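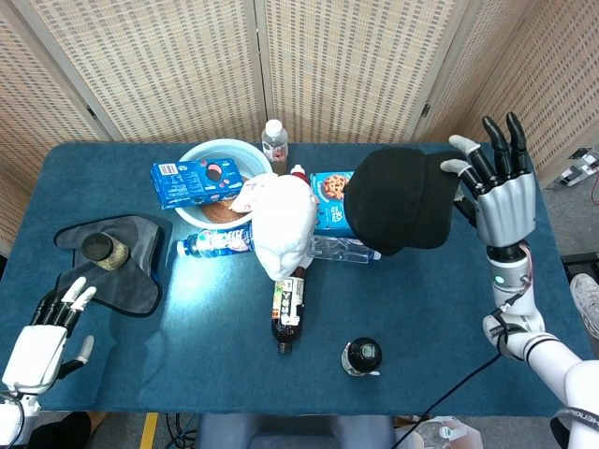
Every December my sister asks me whether she should hold off on buying a dishwasher because the robots are coming. I told her no last year and the year before. This year I have been reading and watching enough to give her a longer answer, so I am writing it down and will send her the link.

The short version is that a machine can do a lot of single moves now. It can pick up a cap. It can pick up a bottle. A good one can do both with hands shaped like ours, which was lab stuff when I started this blog. A chore is a long string of those moves in an order that you have to work out as you go, and that is where things still get slow.

Take clearing a table. It's the job I care most about, and it's the one I use to judge everything else. My own kitchen table collects whatever people had in their hands when they came through the door. Hats, water bottles, a box of cookies, a stuffed animal, a jar, a rag. None of it belongs there and none of it goes to the same place.

A baseball cap is a harder object than it looks. The brim is stiff and the crown isn't. Grab the brim and the rest hangs off to one side, and now the hand is holding something with a different shape than it had on the table. A person doesn't think about this. A machine has to see the new shape or be built so that it doesn't matter.

Plush toys are worse. There is no edge to speak of, and if one is draped over a bottle you can't see what you're about to uncover. I have pulled a stuffed rabbit off my table and sent a soda rolling onto the floor. Bottles lying on their sides roll if you touch them wrong, and clear ones are hard for cameras in general, especially with a lamp shining on them. Cookie boxes are easy as long as they sit flat. Lean one against a bowl and it may go over when the bowl moves.

I kept a log at home to see what the job really involves. Over 27 evenings I wrote down every object I took off the kitchen table. The total was 539. That is close to 20 a night, which surprised me, and the worst night was well above that. I did not time every night, but on the ones I did, it took me about four minutes, including walking things to other rooms.

So what would I accept from a machine? I don't need four minutes. I'm asleep for hours. If it took all night and the table was clear in the morning, I'd be happy. What I can't live with is a mistake rate that sounds small. Say it handles 19 objects out of 20 correctly. That means I come down to one thing on the floor or in the wrong place nearly every day, and if it's an open jar, I have a bigger job than the one I started with.

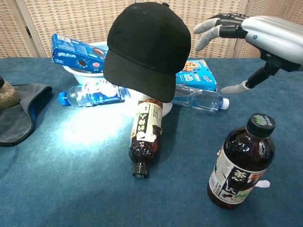 Roscoe Yazzie thinks I set the bar in the wrong place. His view is that people already put up with worse from a teenager, and that a machine that only took the bottles to the recycling and left everything else alone would be worth having today. He would let it skip anything it wasn't sure of. He'd also keep it out of the room with the good dishes.

I think he's partly right. Skipping is underrated. If a machine could leave the odd items in a row at one end of the table and say so, I could deal with them over coffee. The trouble is telling an empty bottle from one somebody wants to finish. I have two bottles of the same tea on my counter as I write this, one done and one for tomorrow, and from across the room I couldn't tell you which is which.

Shop floors are further along, for a dull reason: the work there has been arranged for machines. I used to pack orders at Pololley, and we had one station where every carton arrived the same way up. An arm did that station without much fuss. The returns bench was next to it. Returns came back in grocery bags, in pillowcases, with a shoe in them once, and people did that bench by hand the whole time I worked there. A kitchen is a returns bench.

Price is the other half. I'm not going to guess at numbers. I'll only say that a dishwasher does one thing, is boring, and can be fixed by the man on Rosenthal Street the same week. I would want to know who fixes a hand with that many joints in it.

Things I would believe in if I saw them: 100 tables cleared in a row in a house the machine had never been in, with nobody tidying up between tries. A cloth folded and put in the drawer where cloths go. A jar moved with the lid only half on and nothing spilled.

Until then, Marisol, buy the dishwasher. The one you showed me is fine. Measure the gap next to the sink first, and check whether the water valve under there still turns, as mine didn't and it held up the whole install.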